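Gridska is a plain-text inventory format for small workshops and shared tool rooms. This file covers the record layout, the naming rules and the known gaps in the current release. It assumes you can edit a CSV file and run a command from a shell.

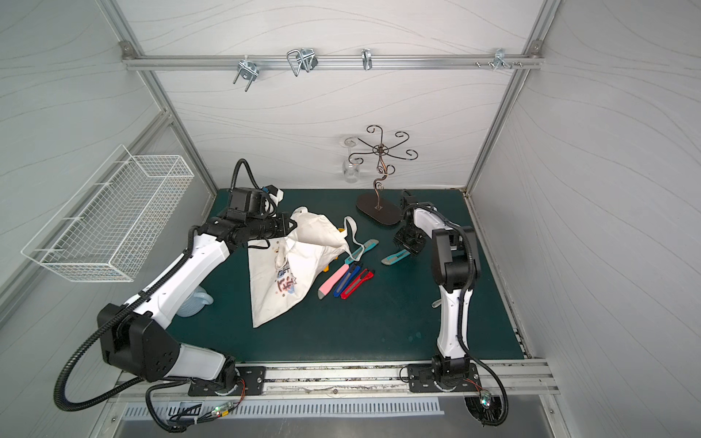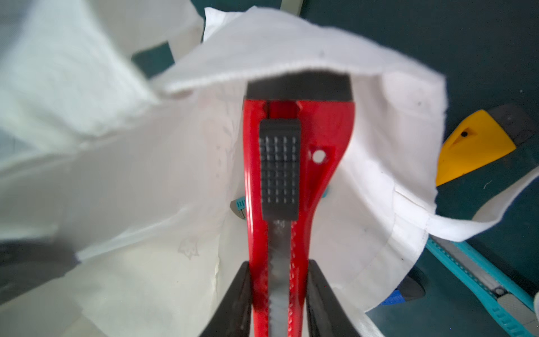

A wall hook and a red utility knife are both valid entries; the first is a `location`, the second an `item`.

## Contents

The release holds 600 records from the Hellodmont tool room, exported in August. Duplicates have been merged. Consumables such as tape, glue and sandpaper are left out – they change too fast for a shelf count to mean much.

## Record layout

Each row has five fields:

| Field | Type | Notes |
|---|---|---|
| `id` | string | 8 characters, never reused |
| `name` | string | lowercase, singular noun first |
| `kind` | string | `item` or `location` |
| `parent` | string | `id` of the location holding it |
| `state` | string | `ok`, `worn`, `repair`, `retired` |

A location may sit inside another location. Nesting deeper than 5 levels is rejected by the checker.

## Naming

Write the noun, then a comma, then the qualifier: `knife, utility, red`. Brand names go in a separate notes file. Sizes are in inches unless the tool is marked in metric.

## Checking a file

```
gridska check tools.csv
gridska tree tools.csv --root HELL0001
```

`check` prints the row number of each error and exits with a nonzero status. `tree` prints locations only; add `--items` for the full list.

## Known issues

- Records imported from the older Marchand sheets have no `state` value. The checker reads these as `ok`.
- Sets (sockets, drill bits) are stored as one item. Missing pieces are not tracked.
- Sakine exports use semicolons. Convert them before checking – the parser does not guess the separator.

## License

Data and scripts may be copied and changed freely. Keep this file with any copy.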